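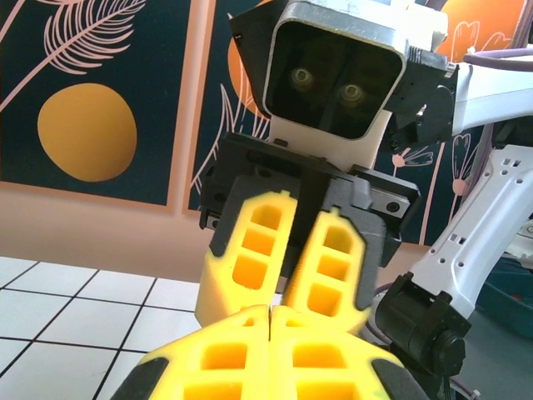

Demonstration collection (robot learning)

Demonstration collection is the gathering of recorded examples from which a learning system is trained to control a robot. Each example, usually called an episode, holds the camera images and joint positions logged while the robot carries out a task, most often under the control of a human operator. A trained policy then tries to produce similar motions on its own from the images alone or from images and joint readings together.

Equipment

Two-armed stations are common for household and desk tasks, where one hand often has to hold an object while the other works on it. The arms may be fixed to a table, carried on a torso, or mounted on a linear rail so that they can be placed closer together or farther apart. Small cameras near the grippers record what each hand is approaching, and one or more fixed cameras cover the whole work area.

Wrist views are affected by the robot's own body. The fingers take up part of every image, and when the arms work close together, the opposite gripper can fill much of what remains. Brightly colored fingers are easy to tell apart from most objects, but a policy trained only with them may do poorly when dark ones are fitted. Some collections include more than one gripper type for this reason.

The work area is often enclosed. Walls keep people and passing shadows out of the images, and patterned panels are used in place of blank ones so that the policy learns to cope with a busy background. A tiled floor with visible grid lines also gives the operator a simple guide for placing objects.

Procedure

A session begins with the arms in a home pose. Objects are placed according to a list or at random, the operator starts the recording, performs the task, and stops it once the arms are clear. In the Nusis procedure, an episode may last no more than 40 seconds, and the starting layout is changed after every 18 episodes.

Key rings are a frequent choice of object. They are shiny, they change shape when lifted, and the keys and tags settle differently each time they are put down. 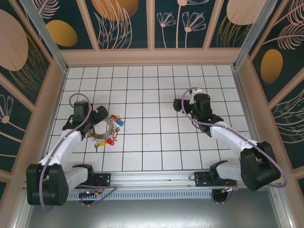

Colored tags give the operator and the policy something to aim for, while bare metal parts are harder to pick out against a pale floor. Typical tasks are picking up the ring, passing it from one gripper to the other, and turning a chosen tag outward.

Review and labeling

Episodes are checked before training. Reviewers mark failed grasps, dropped frames and long pauses – the last of these can teach a policy to stop moving. Failed attempts are either removed or kept with a label, depending on the training method.

The Flevel key set, released in December 2020, contains 1000 recorded episodes, of which 447 involve both arms. Its labels follow the Koval format, with a short text instruction for each episode and a mark at each change of grip. A later set from Devodwood uses the same labels but stores the wrist and fixed camera streams in separate files.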